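Mengal notebook – laundry task, demonstrations by remote control
3 Aug 2018
Written by Zubaida. Operator: Zeeshan. Atif at the laptop.

Same task as in April: take one piece from the pile, carry it to the washing machine, let it go inside the tub. The left arm is allowed to help but it must not carry. We begin each demonstration with both grippers near the basin and we stop the recording when the right gripper is open again.

I asked Zeeshan to go more slowly at the grasp. When he hurries, the fingers close on two fabrics together and the second one comes along. It is hard to see from the operator's seat which layer he has.

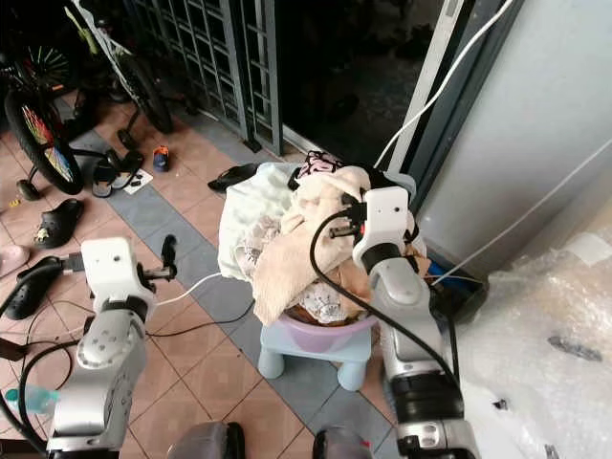
Right gripper in the top of the pile, left one open and waiting.

We recorded 68 demonstrations before lunch. Atif deleted 2 of them, both for a late start of the arm log. The total for the Pavow set is now 2522, if I copied the number correctly from his screen.

The towel is the best piece for teaching. It is thick, the fingers find an edge easily, and it keeps its shape a little while it travels.
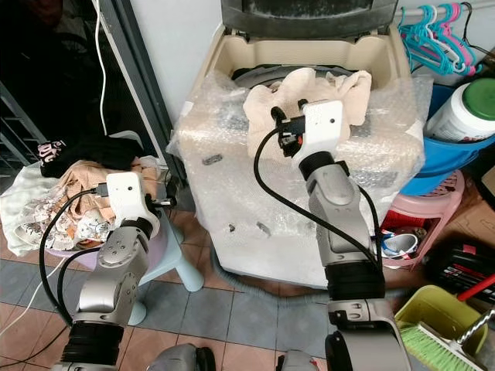 The release is still the weak part. Zeeshan opens the fingers and goes up at once, so the cloth can follow the gripper. I wrote for him: open, wait, then up. He says the wait feels very long with the controllers in the hands, and I believe him, but the model needs to see it.

Grigoris asked if we can also teach by hand, moving the arm directly. I tried it for about 16 minutes. For the approach it is nice – the path is smoother than mine by remote control. For the grasp it is not good, my own arm comes between the head camera and the pile.

Thin pieces next.

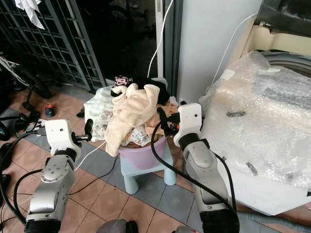 Reading time: 2 min

To do: rename the folders by garment, not by hour. Ask Shabnam for the Cerko script, the new version. Check the delay on the left controller, Zeeshan feels it and I do not.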